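5. Trying out the grippers on soft and awkward things

By now both arms should be bolted to the rails and talking to the Cuvoten controller (section 4 if they aren't). I'm going to walk you through the way I compare grippers, which means a bin, some cloth and a lot of small adjustments. Set aside an afternoon the first time. I know that sounds long, but you'll get interested and start poking at things!

I use the Jikov fingers as my starting point and then swap to the Donati ones, so the steps below are written that way round. If you only have one set, do steps 1 to 9 and skip the rest.

Before you start

Caution: keep your hands out of the bin while the arms are live. The e-stop needs to be within reach of where you're sitting, and I do mean sitting – I've had to lunge for it and I don't recommend it.

Caution: cables get snagged at the wrist more than anywhere else. Turn each wrist slowly through its full range by hand, with the power off, and watch the bundle as it goes. If it pulls tight, re-tie it with more slack.

Setting up the table

1. Put the bin at the far side of the table, in the middle, where both arms can get at it. A plain white plastic storage bin is fine.

2. Put something flat and patterned in the bottom. A printed pattern makes it much easier to tell on the camera feed when the thing underneath has been dragged along with whatever you were trying to lift.

3. Put a soft bag to the left of the bin with its straps loose. Don't tidy them.

4. Leave a couple of small things on the open wood in front. I like something small and white plus an orange cup on its side, as they show up well against the table.

5. Open the camera view and check you can see the whole bin, both grippers and the small things all at once. If a rail is hiding something, move the thing and leave the camera alone, or you'll be redoing the calibration from section 3. 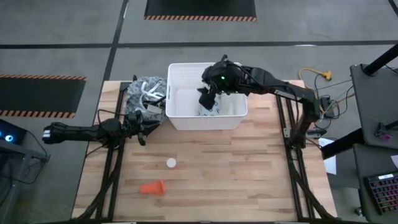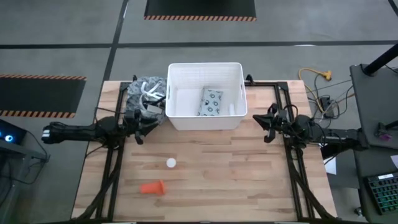
Fig. 5.1 and 5.2: Both arms on the rails, with the bin at the far side and the orange cup tipped over in front. The first has the right gripper down in the bin with the black cloth.

First picks

6. In the controller menu, choose Manual, then Slow. Set the grip force to 79. The number is just a place on the controller's own scale, so don't go looking for a unit.

7. Bring the right gripper down over the bin with the fingers open, stop short of the cloth, then creep down. Close, wait a moment, and lift straight up. Sideways comes later.

8. If the cloth slips, go up to 141 and try again. If it still slips at 205, the trouble is nearly always the angle of the fingers, so tilt the wrist a touch and drop back to 79. Please don't go over 300 on anything soft, however tempting it gets.

9. Now do the bag with the left gripper. Go for the body of the bag first and leave the straps for another go. Straps love to loop round a finger, and if one does, open fully and back out slowly the way you came in.

Note: write down every try, including the daft ones. I keep a sheet of paper with the force, the angle and one word for what happened (mine mostly say "slid").

Swapping the fingers

10. Park both arms, switch off at the controller and wait for the fan to stop.

11. Undo the two small screws on each finger, slide the old ones off and the new ones on. Do the screws up evenly, a bit each side.

12. Switch on and run Find Zero before anything else. I forgot this once in November at the Barutholm workshop and spent ages blaming the fingers for a gap that was all my own doing.

13. Go back to step 6 and repeat with the same things in the same places.

Note: the small things on the open wood are for section 6, where we get on to hard and round objects. Leave them where they are for now.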